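Fekoncombe Home Energy Advice Project
Progress report to the Senance Fund, June 2026
Prepared by Awuor Kaijage

Summary

Home visits are on schedule and the phone line is busier than planned. We have completed 374 visits against a grant target of 553. Spending is within budget. The one area running behind is follow-up calls.

Home visits

Each visit takes an hour and covers heating settings, drafts, hot water, lighting and items left plugged in. The household keeps a one-page list of changes to try. Ghazal Kazemi joined as our second adviser in March and now handles the Dumitrescu estate, where most homes are electric only. Bills there are higher than in the rest of the district, and tenants ask mainly about storage heaters and tariffs.

Power strips come up under plugged-in items. 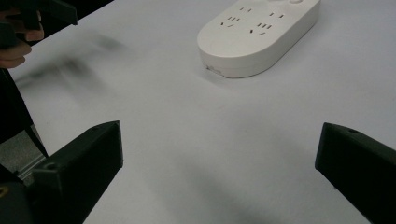
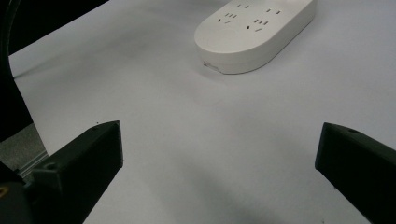
How are households chosen for a visit?

Most are referred by the housing office or a clinic. The rest call us directly, and we put homes with young children or anyone over 60 at the front of the list.

Follow-up calls

We said we would call every household three months after its visit. So far we have reached nearly half of those due. Esmaeil Ansari has moved the calls to early evening and more people are picking up. We will report bill changes once we have enough answers to compare.

Booking system

The switch to Flavlow for bookings is finished. It took 4 weeks longer than planned and some March appointments had to be entered twice.

Next period

Finish the remaining visits, clear the backlog of calls, and print the advice list in two more languages. We are not asking for any change to the payment schedule.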